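Chapter 2
The Vesar Islands: Land, People and Settlement

In this chapter you will study:
The position and physical shape of the Vesar group
Why most islanders live on the sheltered coast
How farming, fishing and trade are changing

The Vesar Islands are a chain of 15 islands, of which only two, Astura and Karnarley, are lived on all year. Astura is the larger and the more mountainous. A single ridge runs along its length from north to south, and its western slopes fall steeply to the sea. Karnarley is low and flat, with wide beaches on its southern side and a shallow lagoon at its centre.

The climate is mild throughout the year. Rain comes mainly from the west and falls most heavily on the ridge, so that the eastern side of Astura is a good deal drier than the western side. The wettest month is January, when the mountain road is often closed by landslips.

Settlement follows the pattern of the land. The capital, Salinas, grew up beside a natural harbour on the east coast of Astura, and 87 per cent of the population now lives in the town or in the villages close to it. The western coast has no safe anchorage – its few hamlets were reached only on foot until the mountain road was built.

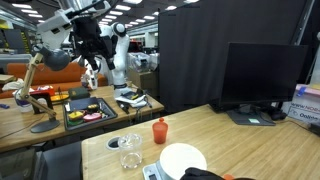 Salinas takes its name from the salt pans that once lined the harbour. Salt was the first product to be sold abroad, and the trade paid for the stone quay and the oldest streets of the town. As the trade declined, many families moved inland to grow beans, citrus fruit and onions on terraces cut into the lower slopes. The geographer Magdolna Simon has described these terraces as the islands' "second coastline", as they mark the upper limit of settled land almost everywhere on Astura.

Karnarley developed differently. Its soils are thin and sandy, and its people have long depended on fishing. A ferry crosses to Salinas every Thursday, carrying dried fish in one direction and fresh vegetables in the other. Section 2.1 looks at the physical features of the two main islands in more detail, beginning with the rocks from which they are formed.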